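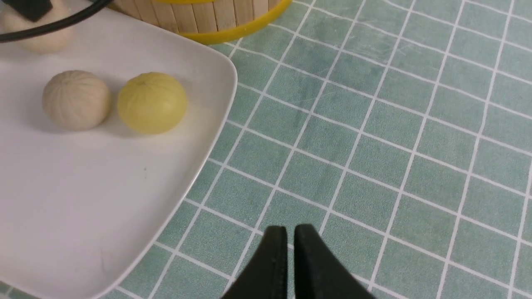
4. Puesta en marcha del puesto de emplatado (línea Kartha)

Antes de tocar nada, leer esta sección entera. Cambia el turno: quien antes colocaba bollos a mano pasa a preparar el puesto, vigilar y resolver paradas. El programa base espera plato blanco cuadrado y bollos redondos con surcos, claros o amarillos, encima del plato. Otro formato, otro programa (ver 4.3).

4.1 Preparación

1. Mantel verde de cuadrícula bien estirado. Sin arrugas.
2. Plato sobre el mantel. Repasar la superficie con paño seco, las motas oscuras confunden a la cámara.
3. Comprobar que los dedos de la pinza están limpios y paralelos.
4. Cable sujeto con su clip. Si roza los bollos, parar y recolocar.
5. Seleccionar programa 107 en la pantalla y pulsar Validar.

4.2 Arranque

1. Avisar en voz alta a los compañeros.
2. Velocidad al 10 % durante la primera bandeja. Siempre, tambien si hay prisa.
3. Sin incidencias, subir a velocidad normal.
4. Apuntar hora y nombre en la hoja del puesto.

PRECAUCIÓN: manos fuera del mantel con el piloto encendido. Para retirar un bollo caído, primero pausa, luego mano.

NOTA: error 607 = agarre fallido. No forzar la pinza. Pausa, retirar la pieza, reanudar. Tres seguidos: llamar a Hema Raju (mantenimiento, planta Prenau).

4.3 Quién hace qué

Operario de turno: preparación, arranque, limpieza. Ya no se cuentan piezas a mano, lo lleva el sistema.
Encargado: cambios de programa y de formato.
Revisión de la pinza cada 1000 ciclos, la hace mantenimiento. No desmontar los dedos por cuenta propia.

Las rotaciones siguen cada dos horas, vigilar pantalla tambien cansa. Dudas sobre turnos o formación, con Subbarao Thampi. El curso corto se repite en julio.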